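Stavstead Buyer Says Sealed Room Held 300 Silver Coins

A couple renovating an old house in Stavstead say they broke through a pantry wall and found a room that wasn't on any floor plan, with a tin box full of silver coins inside. The story has been shared widely since Sunday. Some of it holds up better than the rest.

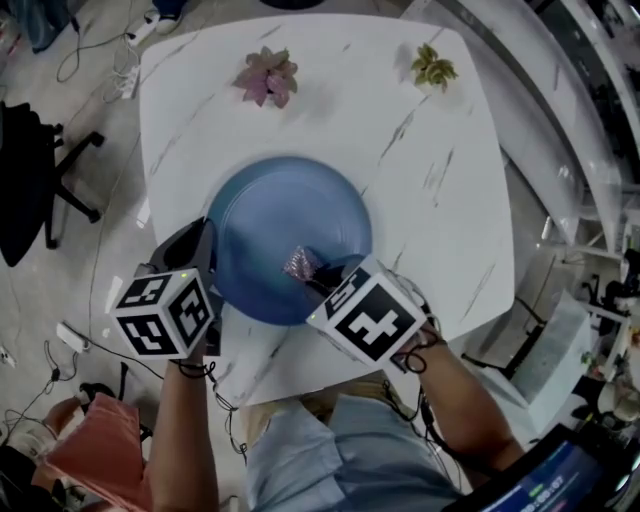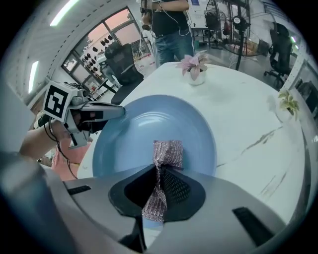 Thenmozhi Arumugam, who bought the house last December, says the box was sitting on a shelf behind a layer of brick and plaster. She puts the haul at 300 coins and says a dealer told her they could be worth a small fortune. She hasn't named the dealer, and she hasn't shown the full set to anyone outside the family.

The room itself seems real enough. A building inspector visited and measured it at 6 feet by 20 feet - long, narrow and without a window. Whether it was "secret" is another question. Plenty of houses on Steltow Road had cold stores that were bricked up when refrigerators came in, and neighbors two doors down say they opened theirs years ago and found jam jars.

Then there's the timing. The house is already listed as a vacation rental through Kushnir, a local agency, at $745 a night. The listing now mentions the "treasure room" in its first line. Kushnir says the wording was updated at the owner's request and that bookings are up, but wouldn't say by how much.

Arumugam calls any suggestion of a stunt insulting. "We wanted a bigger pantry," she said. "I didn't ask for any of this."

The previous owner's family may have something to say about it, too. A grandson says he played in that pantry as a boy and never heard a word about silver. He has asked a lawyer to look at the sale contract.

The coins are due to be looked at by Dritum, an auction house, which says it has not yet received them.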